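FOR IMMEDIATE RELEASE
09/04/2020

**Drorton lab posts results on teaching a robot arm to pick up around the house, from the gripper's own point of view**

PALLSTEAD. Drorton Robotics Lab is today putting out the results of its household pickup study, along with the full training set and the code. Paper is on the lab site. Short version: an arm that learned only from a camera at its own wrist did better in homes it had never seen than the same arm trained with an extra camera up on a stand. By a good margin.

The method is called Boltano. It's a way of training a robot to find, approach and grab soft things (clothes, towels, blankets, that sort of thing) using only what the wrist camera picks up. No room map, no overhead view, no list of objects handed to it in advance. A person guides the gripper through a pickup, the system records the view and the motion, and a small network learns to match one to the other.

"We kept adding cameras and it kept getting worse in new homes," said Ezekiel Achterberg, who leads the study. "So we took them away. I'd love to say there was a grand plan."

**What was done**

The training set has 1,584 guided pickups recorded in lived-in homes in and near Pallstead. Sofas, beds, armchairs, floors, the odd bench. Homeowners were asked not to tidy first. Lighting was whatever the room had. Operators were told to begin each recording from a different place, sometimes well off to the side, so the system would see a lot of awkward starting views and learn to get out of them.

That last bit matters more then it sounds. Older training sets tend to start with the target right in the middle of the view. Real life doesn't. A robot that has only ever seen a sock dead center has no idea what to do when there's a strip of blue at the edge and a lot of sofa everywhere else. Boltano treats these off-center starts as the main event. In the paper they're called "search starts," and they get extra weight in training.
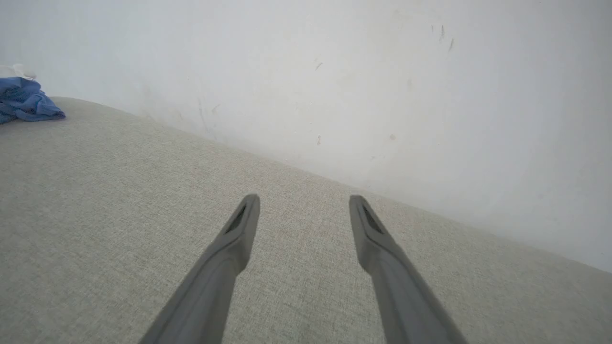 Testing was done in July, in four homes that were not part of the training set. 252 trials in all, split evenly between the wrist-only version and the two-camera version. Same arm, same fingers, same operators resetting things in between. A trial counted as a success only if the item was lifted clear and held while the arm backed away. Dragging didn't count. Neither did a grab that slipped on the way up.

Wrist-only version: 100 successes in its half of the trials. Two-camera version: 71. Most of the gap came from the search starts. When the item began near the center of the wrist view, the two were close.

**Why the gap**

The team's best guess is the backgrounds. The stand camera sees the whole room, and the whole room is different in every house, so the network ends up leaning on things that don't carry over, like where a lamp was or what color the rug is. The wrist camera sees fabric, a bit of wall, and its own fingers. Those look more alike from one home to the next. The fingers especially. They are always in view in the same spot and the network seems to use them as a kind of ruler.

To check that, the team ran a version with the fingers blacked out of the recordings. It did worse on depth, closing too early and grabbing air. Full numbers in the appendix of the paper.

**What it can't do yet**

Quite a bit. Items the same color as what they're lying on are still a problem, pale cloth near a pale wall being the usual one. Thin flat things, a single napkin pressed smooth for instance, get missed a lot. The arm also gives up slowly. If there's nothing to find it'll keep looking until the timer runs out, and a better stopping rule is the next thing on the list. And the tests covered soft items only. No cups, no glass, no cables.

The arm was also rolled into place by hand for every trial. Driving itself from room to room is a seperate project and isn't covered by these results.

"It's a pickup result," Achterberg said. "One arm, one kind of job. Please don't write that it does laundry."

**What's being released**

- all guided pickups in the training set, wrist view plus motion
- the held-out test recordings, failures included
- training code and the trained networks for both versions
- the operator guide, with the instructions for search starts

Recordings were checked before release and anything showing faces, mail or paperwork was removed. Families who took part were shown their own recordings and could pull any of them. Free for research and teaching use, commercial users should get in touch first.

**Next steps**

A second round of recording with firmer objects is being planned with Ruiz-Ortega, the Pallstead workshop that built the finger pads used in the study. Softer pads will be tried as well. No date set. Homes in the Pallstead area that want to take part can sign up through the lab, renters welcome, pets fine if they can be kept in another room during the session.

**About Drorton**

Drorton Robotics Lab is an independent research group based in Pallstead working on robot arms for everyday homes. It publishes its data and code with each study.

**Press contact**
Ezekiel Achterberg, Drorton Robotics Lab, Pallstead
Interviews by phone or video. Clips and stills available on request, please say which outlet and your deadline.

###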